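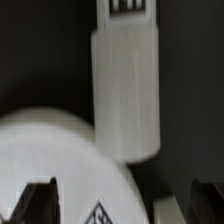

USB connector piece, connector end up, with the white adapter housing.

Dillside Workshop, bench notebook
Entry for January 2, 2022
Subject: Condition and handling of the Skeswood small parts set

The Skeswood set was removed from the Matlow cabinet at the beginning of the session and checked against the bench register. The register had not been revised after the holiday closure and still listed the round tray under its former shelf position. That line has been corrected in ink. The typed copy remains to be amended.

Room temperature at opening was 19 degrees and relative humidity was 33 percent. Both readings were taken from the wall instrument and not from the handheld one, whose battery door no longer closes. Neither value is outside the range permitted for label work. Heating was left at the weekday setting for the whole of the session.

1. White electrical parts

The connector piece and the adapter housing are stored together but are entered in the register as separate items. The previous entry described both as "white plug, small," and this has caused confusion on at least one occasion when the wrong part was signed out. The connector piece is now entered as "USB piece, white, long body" and the adapter housing as "power adapter type, white, domed." Colleagues are asked to use these terms in full.

The body of the USB piece has softly rounded corners at the end away from the connector. A narrow step marks the join between connector and body. When the piece is to be held for any length of time, it should be held by the body below this step. Pressing on the connector itself has been permitted informally in the past and should now stop. The openings at the connector end should be inspected with a lamp before use, and any lint is to be removed with the dry brush. Compressed air is not to be used at this bench on account of the labels on the neighboring parts.

The two white parts are difficult to distinguish by outline when one lies partly over the other. For that reason a darker mat was requested in April for sorting work. The request was approved, although the mat supplied was too large for the drawer and went to the other room. A smaller one may be cut from the remaining roll. Until then the two parts should be laid out with a clear gap between them before either is taken up.

The symbol on the adapter housing, inside its diamond outline, is to be kept free of tape and of register stickers. A sticker was found in the cabinet with its adhesive gone and is presumed to have come from one of these parts. It has been discarded. Register numbers for both parts will be written on the pouch.

Neither part was connected to a supply during this session. Nothing in this entry should be read as an electrical test.

2. Round tray: labels and numbers

The tray was cleaned before the holiday with a cloth dampened with water only, in accordance with the Goh care sheet kept inside the cabinet door. The care sheet allows a mild soap on the rim but not on the flat face, where the square markers are attached. It also calls for the cloth to be drawn away from each marker and not across it. The principal concern is the corners. Once a corner lifts, it collects dust beneath the white border, and the marker must then be replaced as a whole.

Each marker on the face is paired with a number, and it is the number that governs replacement. The set of spare labels is filed in the same sequence. Before any marker is removed, its number should be read directly from the tray and repeated aloud to whoever is holding the spares. The pale color of the digits makes this slower than it ought to be. 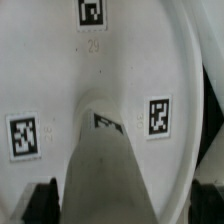
Reading is best done with the tray turned so that the number in question stands upright. Numbers 29 and 30 face different ways, as do the others around the hub, and a number read sideways under poor light is easily mistaken. Turning the tray is quicker than leaning over it. The bench lamp should be placed low and to one side, which gives the digits slightly more contrast against the white surface.

Two small dark specks are present on the face near number 29, one of them closer to the hub. They have been entered in the condition column. It has not been established whether they are surface dirt or marks in the material. They should be tried once with a damp swab at the next cleaning. If they remain, they are to be left alone and recorded as permanent. Scraping is not authorized.

Some discussion took place on whether the numbers should be gone over with a darker pen. The decision is that they should not. A pen line would be uneven next to the existing digits, and there is a risk of the ink spreading toward the marker borders. A printed key showing the order of the numbers will be placed in the front pocket of this notebook instead. The key should show the hub at the center and should be drawn to the same orientation as the shelf diagram, so that the two may be compared without turning the page.

The hub carries a marker on its top face as well. It is treated under the same rules as those on the flat face, with the additional caution that it is the first to be touched when the tray is lifted carelessly. The tray is to be lifted by the rim, with both hands, and set down level. The hub is not a handle.

3. Screw and crossbar

The screw piece was inspected along with the tray. It consists of a white threaded shaft with a crossbar at the top, the two together forming a T. The small labels at the ends of the crossbar are faint and were read with the magnifier. A black rubber pad sits on top of the crossbar near the middle. It was pressed lightly at each edge and no movement was felt. Should it come loose, it is to be placed in a marked envelope and not reattached with general-purpose glue.

The thread was examined along its length before fitting. A small amount of white dust was brushed out near the lower end. This is thought to be ordinary wear from repeated turning, although no record exists of how many times the part has been used, and the remark is offered only as an opinion. From now on a tally will be kept on the inside back cover. The tally should begin at zero with a note stating that earlier use is unknown.

The screw was started in the post by hand with a slight backward turn first, until the threads were felt to drop into place, and then turned forward. This method is slower but has been adopted as standard for all threaded parts in the set. Force is never to be applied at the ends of the crossbar to overcome resistance. If resistance is met within the first turn, the screw is to be backed out fully and started again. After 3 failed starts the part should be set aside and reported.

The full fitting and removal was carried out 5 times. On the second run the start was crooked and had to be repeated. The remaining runs were entered as satisfactory. No lubricant was used, and none should be introduced without written agreement, given how readily oil travels toward adhesive labels.

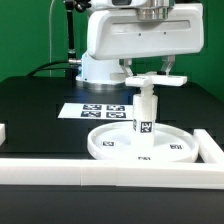
Reading time: 5 minutes

4. Arrangement on the black table

The tray is to stand flat on the black table, with its full rim supported and no cable beneath it. The black cable on the left is to be dressed so that it does not reach the tray. Its connector should not be leaned on when the table is wiped.

The sheet with the four square tags lies behind the tray. It is an ordinary sheet of paper and it moves when a sleeve passes over it, a point that has been raised in this notebook before. Weighting it with tools is not acceptable. The agreed remedy is a short piece of low-tack tape at each corner, kept outside the printed area and replaced whenever the sheet is renewed. The sheet must be flat. One that has been rolled for storage should be left under the large catalog overnight before it is laid out.

The markers on the floor of the tray should be wiped last, after the post, so that dust falling from the thread is not left upon them. The marker on the front of the post and the one on its curved side are both to be checked for lifting along their vertical edges. Labels on a curved surface are expected to fail before those on a flat one. Spare labels for the post are held in the second pouch, behind the tray labels, and are at present fewer than desired. A further order has been drafted.

The green backdrop is due for brushing. It gathers pale lint, some of which comes down onto the black table and is then mistaken for dust from the thread. The brush with the long handle is to be used, working from the top. Table and tray should be covered while this is done.

5. Matters outstanding

Typed register to be amended for shelf position and for the new names of the two white electrical parts.

Number key for the tray to be drawn and placed in the front pocket.

Specks near number 29 to be tried with a damp swab, result to be entered against this page.

Small dark sorting mat to be cut from the roll.

Battery door on the handheld instrument to be repaired or the instrument withdrawn.

Label order to be confirmed with stores. The previous order form gave the dimensions without the white border, and the labels received were too small for the tray. The form now states that the border is included in the measurement.

All parts are to be returned to the Matlow cabinet at close, the USB piece and the adapter housing in separate pouches and the tray on the lower shelf with its face covered by clean tissue. The cabinet key is kept in the usual place.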